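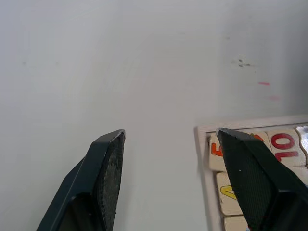
Larby wrote back to ask why the tile episodes are so slow, and whether I'd mind if they just sped everything up two times before training. Go ahead! I left the timing alone on purpose, so you get every pause I made while I worked out which way to turn my wrist. If you do resample, please resample the gripper width too – the first person to try it forgot, and the fingers closed long before the arm got anywhere near a tile.

# trorora-tiles

Demonstrations of one arm handling square wooden number tiles in a shallow wooden tray. I drove all of it by remote control from the next desk, watching the wrist view and (when I got stuck) leaning over to look at the real thing.

## What you get

- 948 episodes, one folder each
- wrist video, plus a side view for most of them
- joint positions, gripper width and the commands I sent
- a one-line instruction in `task.txt`, typed by me, typos and all

There are 4 tasks: `pick_tile`, `place_tile`, `swap_tiles` and `straighten`. The last one is my favorite and also the worst behaved. It means nudging a crooked tile until it sits square with its neighbors, and I never found one good way to do it, so you'll see me push with a fingertip in some episodes and pinch and wiggle in others.

## How I drove it

The controller is a Beveo handset with the stock mapping, except that I swapped the two triggers in February after mixing them up one time too many. Logged commands are already corrected for that, so you don't need to do anything. Raw button states are NOT corrected. Use `cmd/`, leave `buttons/` alone unless you enjoy puzzles.

I let the arm settle over the tray before going down. The tiles sit close together and the gaps are thin, so coming in at a slant tends to drag the neighbor along. My early episodes have plenty of that.

## Splits

`train` is everything except the 200 episodes in `val`. I picked `val` by session and didn't shuffle, so nothing from one sitting lands on both sides. The Assefa loader reads `splits.json` directly. If you roll your own, don't sort the folder names as text or you'll get a funny order.

## Known problems

- 74 episodes have no side view. They're listed in `missing_side.txt` and the wrist video is fine.
- In a close approach the fingers cover a lot of the tray, and sometimes the number on the very tile I'm going for. I was working partly from memory there, and your policy may need some history too.
- Tile orientation is all over the place. Don't assume the numerals are upright in the wrist view.
- The table didn't get wiped between sessions, so smudges come and go. Color jitter won't hide them, cropping might.
- Failed grasps are kept, with `success: false` in the metadata. I set that flag by hand after watching each one back, late at night in some cases, so tell me if you find a wrong one.

## Still to do

I want to redo `straighten` with a slower top speed and write down what I consider "straight" before I start this time. There's also a half-finished script for trimming the idle bit at the beginning of each episode in `tools/trim_idle.py`. It works on `pick_tile` and eats the first second of everything else – patches welcome!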